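Studio notebook — Lekthorpe, March

Started at 4 in the afternoon. Jaruwan Intarasuk had the desk before me and left everything patched for her own set, so the first half hour went on undoing that. Please put the patch sheet back in the drawer when you finish. I drew a new one.

Main job was the low end on Gellelel. The kick and the bass line fight each other between the second break and the end, and on the small monitors you only hear a lump. Tried three things.

1. Tuned the kick down two semitones. Worse. It sat right on the root of the bass and the lump got bigger.

2. Left the kick alone and moved the bass up an octave for the last 18 bars. Clearer, but the track loses its weight just where it needs it. Kept a copy as Gellelel B in case Melahat wants it for the radio edit.

3. Short sidechain from the kick, release set by ear until the bass came back before the offbeat. Best of the three. I took 4 dB off the bass at its loudest point and it still feels full in the big room.
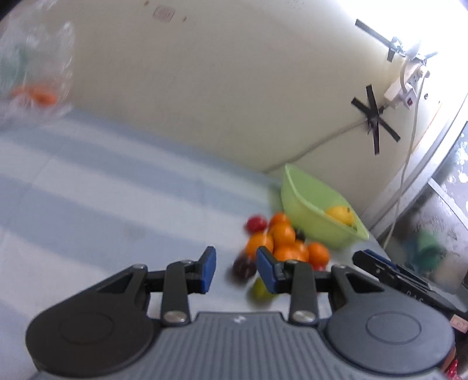 Field recordings

Went through the Karakaya tapes again for the intro. Most of the first side is wind. There is a good stretch of market noise near the end, with someone dragging shutters, and I cut 27 seconds out of it and looped the last part. The loop point clicks if you listen on headphones. A longer crossfade hid it but smeared the shutters, so I moved the cut to just before a footstep and left the fade short.

Pitched a copy of the shutters down and ran it through the spring reverb. It makes a decent drone under the first chord. The spring unit hums when the lamp is on the same socket, so the lamp is now on the other wall.

Tempo: I had the intro free and the rest at 120, and the join was clumsy. Now the intro is gridded from the eighth bar, very quietly, with only a closed hat. Played it through to the first break without wanting to stop it, so it stays for now.

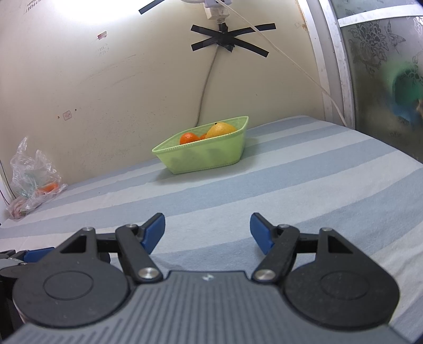
Melahat Dönmez wrote back after hearing the rough bounce that the intro should lose half its length, and that the drone is the only part she would keep as it is. She also thinks the hat comes in too politely and would rather have it loud or leave it out. I don't agree about the length. For a club copy, maybe, but the Kilance set opens with this track and people will still be walking in.

Left to do:

— Bounce two intros, long and short, same level, and play both to Jaruwan without saying which is which.

— Redo the hat with the old drum machine. Its swing is looser than the one in the software.

— Check Gellelel on the car stereo.

— Label the Karakaya tapes properly. Two of them are both marked 20.

Stopped at ten, ears tired. Project saved on the blue drive and on the studio machine. The sidechain settings are written on the back of the new patch sheet.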